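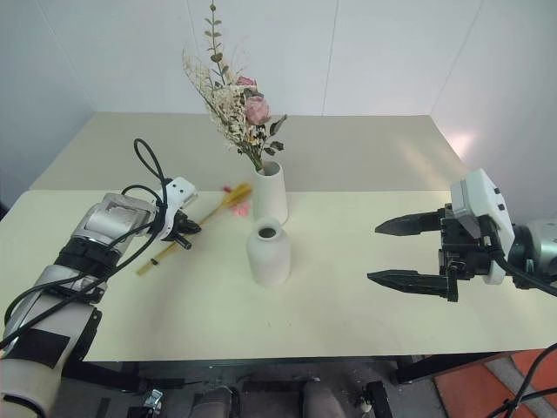

Cadbridge Short Course in Robot Teaching
Unit 5: Teaching a two-arm task by remote control
Handout, revised Dec 18, 2024

Read this before the practical. It assumes you have done Unit 4 and can bring both arms to the start position without help.

1. Two ways of showing the task

There are two common ways to show a robot what you want. In the first, you take hold of the arm and move it through the motion yourself while the joints are slack. In the second, you sit or stand away from the arm and drive it with a pair of hand controllers. The robot records its joint angles and camera views in both cases.

Moving the arm by hand is quicker to learn. You feel the weight of the arm and you know where the gripper is. The drawback is that your own hands and sleeves end up in the camera views, and they won't be there when the robot works alone. With two arms it is also tiring, and most people can't guide both well at once.

Remote control takes longer to get used to. You lose the sense of touch, so you have to judge contact by eye. We use it for the rest of the course.

2. The task

The task is putting a dried stem into a vase. One vase already holds a bouquet and is left alone. The other has a narrow neck and starts empty. The stem starts flat on the table.

Dried flowers are a fair test of control. The stem is thin and stiff, the head is wider than the rest, and the whole thing will snap or shed if it is squeezed or knocked. The opening gives you little room for error.

3. Driving the arms

Start with both grippers open. Then work through the steps below at an even pace.

Step 1. Bring the left gripper down over the stem with the fingers pointing at the table. Stop above it and check the head camera view before going lower.

Step 2. Close on the stem slowly. Grip it partway along, well clear of the flower head, and leave enough length below the fingers to go into the vase.

Step 3. Lift straight up first, then turn the wrist. If you turn while the stem is still near the table, the lower end drags.

Step 4. Bring the lower end to the mouth of the vase. A slanted stem is fine as long as the tip is inside the opening. Keep the right gripper open and near the vase, ready to steady it — but don't close unless the vase starts to tip.

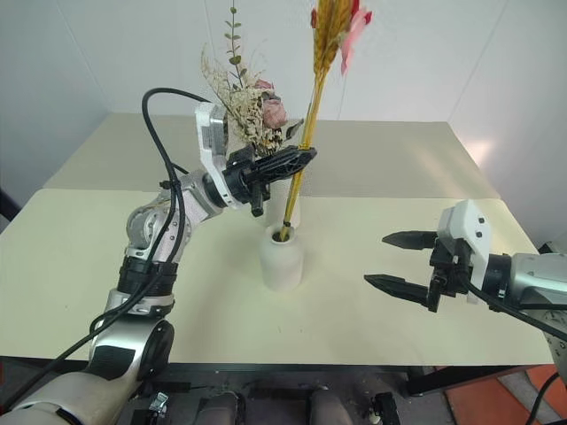 Step 5. Lower the stem until it rests, open the left gripper, and back away along the line of the fingers. Don't swing the arm sideways past the bouquet.

4. What to keep and what to throw away

Mark each recording as soon as it ends. Keep it if the stem is in the vase and both vases are upright. A short pause or a small correction is no reason to reject a recording. Reject it if the stem was dropped, if a vase was pushed along the table, or if you stopped to talk halfway through.

The Grommont set used in Unit 6 has 1,896 recordings. Each pair of students will add 80 to it by June. Vary the starting place of the stem between recordings and write the change in the log.

5. Before next time

Read the Chiriac notes on gripper force, sections 1 and 2 only. Bring your log sheet, including the rejected runs.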